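Notizen Vortrag Werkstattabend, 07.04.2023
Max. 30 Minuten, Fragen erst am Schluss (Rostislav D. gibt Zeichen, wenn ich überziehe)

Einstieg: kurz wer ich bin, dann gleich los. Keine Roboter-Geschichte ab 1960, das kennen alle.

Worum gehts: eine Zelle für unsere Gemeinschaftswerkstatt. Arm holt Flasche aus der Schale, stellt sie in die Kiste. Mehr nicht. Klingt nach nix, hat uns den ganzen Winter gekostet. Projektname intern Buncombe – fragt nicht, war Eduards Idee.

Erst alles in der Simulation, dann Holz sägen. Das ist der Punkt vom ganzen Abend, ruhig zweimal sagen. Peter wollte andersrum, erst bauen. Haben wir beim Vorgänger so gemacht, Skála, stand dann drei Monate schief in der Ecke.

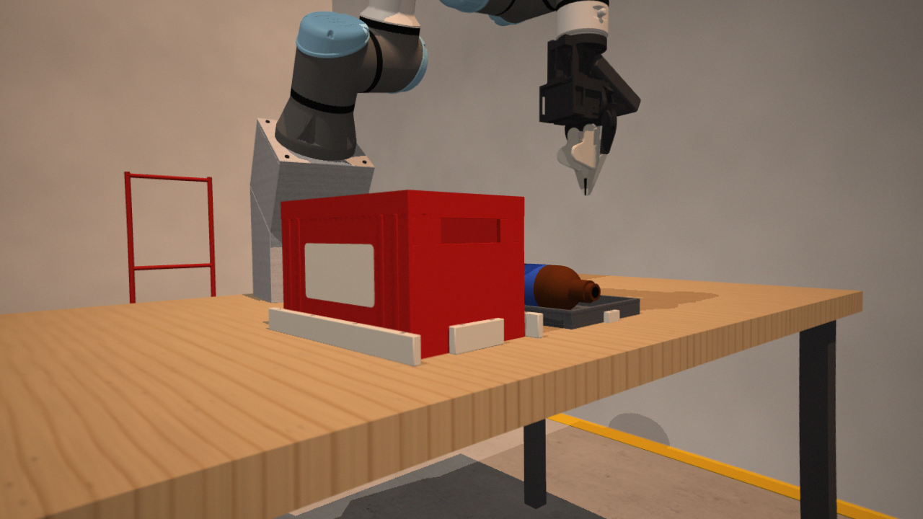

Simulation, Flasche liegend in der Schale, Greifer darüber.

Dazu erzählen:
– Liegende Flasche ist der gemeine Fall. Runder Körper, Hals zur Seite, Finger kommen von oben.
– Erste Version vom Skript kannte nur stehend. Hat stur auf Halshöhe zugegriffen, also in die Luft.
– Jetzt: erst Lage prüfen, dann Griff wählen. Zwei Griffe, mehr brauchts nicht.
– 300 Durchläufe über Nacht, Rechner von Dalibor, danke nochmal!! Log liegt bei uns im Werkstattordner.

Geld kurz, weil das immer gefragt wird. Bisher 3.015 Euro ausgegeben, davon 998 fürs Untergestell und das Holz. Arm gebraucht über Pronomska, da ist der Preis Verhandlungssache, sag ich nicht öffentlich. Tischplatte soll von Rendwood kommen, Angebot steht noch aus (bis April klären, Eduard!!)

Jetzt Aufbau. Langsam reden hier. 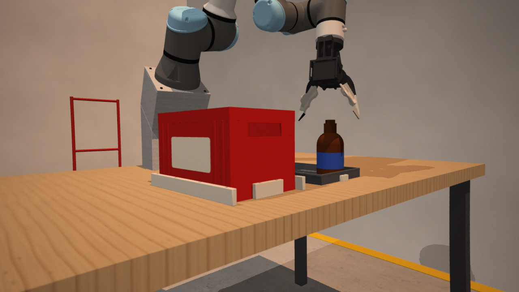
Anschläge sind das Langweiligste und haben am meisten gebracht. Vorher lag alles »ungefähr da«, und jeder hat die Kiste nach Gefühl hingestellt. Wir legen jetzt Klötze an, Kiste dagegen schieben, fertig. Der lange flache an der linken Kistenseite gibt die Richtung vor, die kürzeren machen den Rest, und der ganz kleine Würfel vorne am rechten Ende gehört zur Schale. Flasche steht hier, Greifer offen drüber – so siehts aus, wenn man den Normalfall durchspielt. Klötze in echt aus Resten, Rostislav K. hat einen ganzen Eimer voll. Schrauben statt kleben, wir haben schon zweimal umgesetzt.

Zwischenfrage ans Publikum: wer hat schon mal was festgeklebt und bereut? (Pause lassen)

Sockel: steht hinter dem Tisch, nicht drauf. Hatten wir erst anders geplant. Arm auf der Platte heisst, die Platte schwingt mit, und dann stimmt vorne gar nichts mehr. Lochbild von der Kopfplatte bitte VOR dem Bohren mit dem Flansch vergleichen. Peter weiß warum.

Reichweite: von hinten über die Kiste rüber zur Schale. Hohe Kiste = Ellbogen muss hoch. In der Simulation sieht man sofort, ob er streift. In der Werkstatt hört mans. 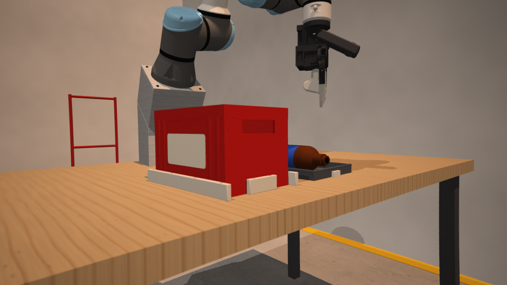 Gleiche Zelle mit liegender Flasche, Greifer leer über dem Bereich der Schale.

– Öffnung zeigt nach rechts, weg von der Kiste. Die Gegenrichtung haben wir auch getestet, ist blöder, weil der Hals dann zur Kistenwand zeigt und wenig Platz bleibt.
– Schatten und Holzmaserung sind keine Spielerei. Dalibor will damit die Kamerauswertung füttern. Wenn Zeit ist, er soll selber zwei Sätze dazu sagen.
– Gelber Streifen am Boden: den malen wir in echt auch. Regel steht schon an der Tür, keiner drüber solange der Arm Strom hat.

Was nicht klappt (ehrlich bleiben):
– Reibung. In der Simulation greift der Finger Glas wie Gummi. Glaub ich keine Sekunde.
– Not-Aus hängt noch provisorsich, kommt an die Tischkante.
– Doku. Gibts fast keine. Wer Lust hat, bitte bei Eduard melden.

Fragen, die kommen werden: Kann der auch Bierkisten? Nein, noch nicht. Darf man mitmachen? Ja, Schlüssel bei Rostislav K.
Danach Beamer aus, Stühle stapeln, Licht in der Küche nich vergessen.

Diese Website verwendet Cookies, um Ihr Nutzungserlebnis zu verbessern. Alle akzeptieren Nur notwendige Einstellungen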